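Ilby Hand-Held Gripper
Equipment and Methods / Demonstration Tools / Kakon Laboratory

Status: available to project groups
Equipment lead: Barnabás Szilágyi
Method lead: Wondimu Workneh
Page revised: Monday, February 2, 2026

The Ilby is a hand-held gripper for recording manipulation demonstrations without a robot arm. The operator carries the tool through the task, and the wide-angle view from the tool is stored with its estimated motion. The recordings are used to train policies that are later run on the Vernby arm.

Configuration
Body: white plastic
Finger mount: black, arched linkages
Finger: blue, fabric-covered, tapered to a rounded tip
Camera: wide-angle, behind the finger
Current task family: cloth spreading and folding

Method
Each demonstration begins with the cloth on the work surface and ends when the operator releases the last edge. Operators are asked to keep the finger in view at all times and to avoid fast turns of the wrist -- motion blur in the background is the main cause of tracking loss. Recordings with a gap in tracking are removed before training.

Results
The June collection produced 1492 demonstrations, of which 181 were removed. A policy trained on the remainder completed 591 folds on the Vernby arm before the covering of the finger was replaced. A second policy, trained with the background masked, gave no measurable gain and has been withdrawn.
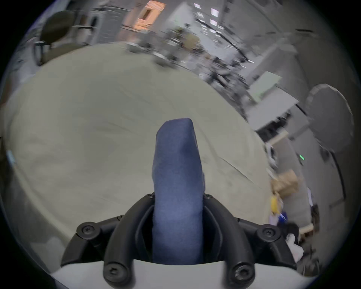
Work by Tibor Vincze on single-layer grasping continues with the same finger covering. Smooth coverings tended to slip on light cotton, and the fabric type is now standard for all cloth tasks.

Booking
Groups may reserve the tool in blocks of 32 hours. Requests should name the task, the operators and the storage location for the recordings. New operators complete a short session with Anselmo Seixas before their first booking. Replacement finger coverings are issued with the tool.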